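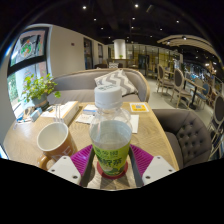
The recording phase of the Warov student project closes at the end of April, and the Robotics Program at Flornach College wishes to settle the open points on the café task before then. Several members of the list replied to last week's message from the student team, and the instructors met on Monday to go over the replies. The answers given in this message replace section 3 of the project handbook. They apply to every group recording the coaster task, in which a drink is moved between the tabletop and a coaster. The table stays in everyday use during the task. With the tea bottle standing on the red coaster, the mug remains to its left and the papers remain behind it, and groups are asked to keep that degree of clutter in their own recordings. A cleared table will not be accepted for this task.

The student team's message is quoted in part, with our responses after each point.

Parvaneh Khosravi wrote:

> Dear all,
>
> On behalf of the Warov student team, I would like to raise
> several questions about the café recordings. We have now
> submitted 1,103 episodes across all tasks. Of these, 375 belong
> to the coaster task, and the review tool has marked 92 of the
> 375 as incomplete.
>
> Our first question concerns the marking. In many of the marked
> episodes the bottle is placed on the coaster, but the recording
> ends while the fingers are still next to it. The handbook says
> only that an episode ends "when the object is placed." Should
> these episodes be recorded again, or can they be kept?

They may be kept in the archive, but they will not count toward the group's total. The wording in the handbook was not precise enough, and the program accepts responsibility for that. Starting with the next session, an episode ends when the fingers have opened, moved back from the object and remained still. Operators should finish this motion before pressing the stop button. Groups that lost episodes for this reason will receive additional recording time, and requests should be sent to the equipment desk in Sipos Hall.

> Second, we would like to know whether the starting position of
> the bottle has to be the same each time. Some members of our
> team used tape to mark a spot on the table. Others placed the
> bottle wherever there was room.

The starting position should vary. Please remove any tape from the table before recording. The coaster may also be moved between episodes, provided that it lies flat and the operator can reach it without standing up. We ask that one group member set the table and another operate the gripper, so that the operator does not choose the layout.
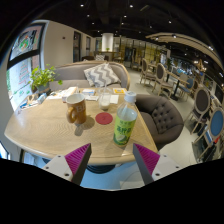
Coaster task: bottle to the right, coaster clear, mug and cup left in place.

The layout above is suitable as a starting arrangement. The coaster lies between the mug and the bottle, which gives the operator a short path with an obstacle near the end of it. The clear cup and its straw stand behind the coaster. Transparent objects have given the first-year vision group a great deal of difficulty in class, and the instructors would like more of them in the set. Groups may place the bottle on the left and the mug on the right in other episodes.

> Third, the fisheye view takes in much more of the room than we
> expected. We can see the sofa, the dining area and most of the
> ceiling lights. Should we crop the recordings before we submit
> them?

No. Please submit recordings at full size, including the black border. Cropping by individual groups has caused problems in earlier terms – the processing scripts expect the same image circle in every file, and cropped files have to be located and removed by hand. Any cropping required for training will be carried out centrally after the deadline.

The wide view does place a duty on the operator. Before each session, groups must look around the full area that the camera can take in, including the seats beyond the table and the windows on the left. Guests of the café have not agreed to be recorded. If a guest takes a seat within view, the group must stop and wait, and any episode in progress must be deleted on the device before the group leaves the building.

> Finally, the team asks whether the mug task can be added for
> this term. We believe the handle would make it a useful second
> exercise for new operators.
>
> With respect and thanks,
> Parvaneh Khosravi
> Student Team Lead, Warov Project

The instructors agree with the request in part. The mug may be used as the moved object by groups that have completed the coaster task with the bottle. These episodes should be filed under a separate task name, "coaster-mug," and not mixed with the bottle episodes. The mug must be empty. Operators may grasp it by the body or by the handle, and should state which in the notes field. Each group may submit up to 3 sets of this kind for credit.

A few practical matters remain. The finger pads on both hand-held grippers should be wiped with a dry cloth at the end of each session, and the screws on the mounting plates should be checked before the next one. A loose plate changes the position of the fingers in the image, and such files cannot be corrected later. Damaged ribs or pads must be reported the same day. Students should not attempt to glue them.

Access to the café in Tastton remains limited to the morning hours agreed with the manager. Groups must sign in at the counter, may not move the sofa or the armchair, and must return the table to its usual state when they finish.

The revised section 3 will be posted to the project page this week. Until it is posted, this message may be treated as the current rule. Replies concerning grading should be sent to the course office and not to the list.

Office of the Robotics Program
Flornach College

--
You are receiving this message as a subscriber to the Warov project list. To leave the list, send a blank message with the word "unsubscribe" in the subject line.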